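How I Build a Custom Car in Bricks (Without a Kit)

I've been building scale cars out of loose bricks for years now, and the question I get most is where to start when there's no instruction booklet. So I'm writing it all down, using my latest one, a little rally coupe I call the Estach. It's 45 studs long and 18 wide, and it took me most of a fall and a good chunk of November to get the roofline right.

Start with the wheels. I mean it! Everybody wants to start with the hood or the grille, and I did too for my first few cars, and every one of them came out looking like a bus. Pick the tire you want to use, measure it, then divide the real tire's diameter by yours. There's your scale. Write it on a sticky note and put it where you can see it.

Next, print side, front and rear views of the real car at that scale. I lay bricks right on the paper while I'm working out the wheelbase. If an axle lands between two studs, round toward the longer wheelbase (short cars look toy-like, long ones just look fast).

Sort your parts before you build, and wash the secondhand ones. Mine came as a mixed lot from Su-chen Peng, who was clearing out her shelves, and I went through 229 slopes and curved pieces before I had enough matching white. Plain bricks go in a zipped mesh bag on a cool gentle wash with no spin. Anything printed, stickered or see-through gets done by hand in a bowl. 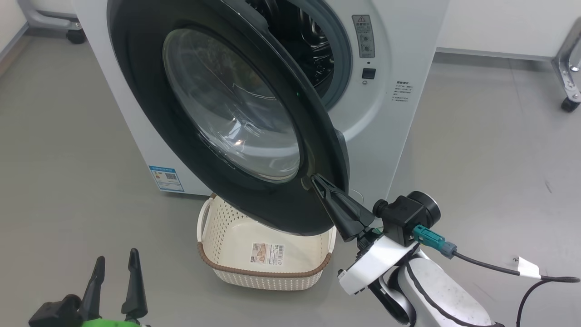
Door open, part of the steel drum showing, basket on the floor below.

Let everything air dry on a towel overnight. Water hides in the tubes underneath, so flip them studs down.

Now the chassis. I use two long beams side by side with plates locked across the top and bottom, and I add a cross brace wherever a door pillar will stand. Pick it up by one end. If it droops, add another layer of plates now, while you can still get at it. My Cokberg wagon sagged in the middle for a whole year and I never did fix it properly.

For the body, work from the wheel arches outward. Arches are the hardest shape on the car and everything else has to meet them. I build each one as its own little module, held on by two or three studs, so I can pull it off and try again. On the Estach I went through 22 versions of the rear arch. Slamet Sembiring finally suggested turning the curved slopes sideways on brackets, and it worked on the first try — I was a bit annoyed, to tell you the truth. 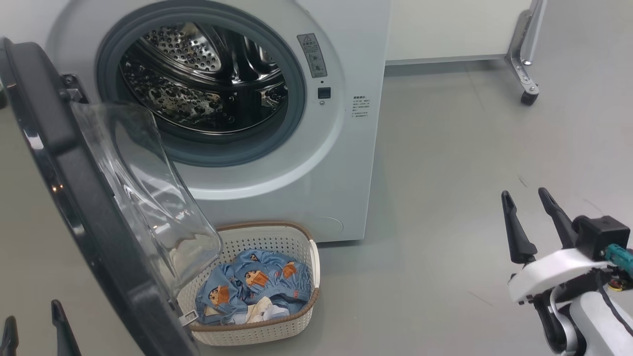 Round shapes are where most people get stuck, headlights especially. Bricks want to be square, so you have to fake it with layers. I like to study any circle I can find and ask what's really going on in there. Look at the washer with its door swung open: a dark, thick outer ring, a brighter chrome-like trim inside that, then clear glass bulging outward like a bowl. Stack it the same way on your car. Use a dark round plate at the back, a slightly smaller silver one on top, and a clear dome to finish. Three pieces, and it reads as a headlight from across the room.

Windows next. Leave the windshield until the roof is roughed in, then choose the piece that comes closest and bend the pillars to suit it. A hinge plate at the base gives you a decent rake. If you can't find a wide enough windshield, two narrow ones with a thin bar between them look fine on older cars.

Interior last, and don't go crazy. Seats, a wheel, a shifter. I did a full roll cage on the Prasilholm truck and you can't see any of it with the roof on.

When you're done, put the car on a shelf for a week and walk past it. You'll spot whatever's wrong. With mine it was the rear bumper, one plate too low, and I had to take off the whole trunk to raise it.

Posted 25/10/2021 | Contact | © El Ouafi Brick Garage | Back to top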